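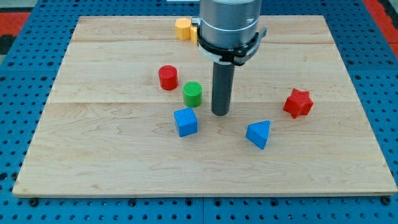 2/ 板の上に並べた形の話から始めますね。六角柱、円柱、立方体、三角柱、それから星。黄色と赤と緑と青、全部プラスチックです。うちの子ども向け工作会で使う「かたち積み木」、ようやく人に見せられるところまで来ました!

3/ いちばん悩んだのは星です。五つのとがった先を丸めるかどうかで、ベネジート(Benedito Linsさん)と夜中までメッセージのやりとりをして、結局とがったままにしました。側面に筋が残っているのも、私はけっこう好きなんです。指でなぞると、きっと小さい子は喜ぶと思うんですよね。

4/ 緑の円柱は、上の面に輪っかの線が何重にも入っています。木の年輪みたいで、エリカ(Érica Conceiçãoさん)は「これだけ家に持って帰りたい」と言っていました。だめです、会で使うので(笑)。

5/ 下に敷いているのは、明るい色のメープルの継ぎ板。最初は白い布を敷くつもりだったんですが、黄色がぼんやりしてしまって。木の上だと赤も青もすっと落ち着いて見えて、ああこっちだな、と。板の継ぎ目の線も、並べるときの目安になって意外と助かります。

6/ 青い三角柱は、置く向きでずいぶん顔が変わります。山に見えたり、屋根に見えたり、くさびに見えたり。立方体の上にのせて「おうち!」とやるのは、たぶん全員が最初に通る道ですね。私も通りました。三回くらい壊しました。

7/ 遊び方は決めていません。同じ色を集めてもいいし、まるい形だけ選んでもいい。前の会では、色をひとつも続けないように並べることに夢中になった子がいて、大人のほうが先に間違えていました。

8/ 工作会は8月、名前は「Kutela」にしました。材料費は一人300円です。袋はエリカが縫ってくれていて、紐の色でまだ迷っているそうなので、好きな色があったら返信で教えてください。黄色派の方、いまのところ少なめです。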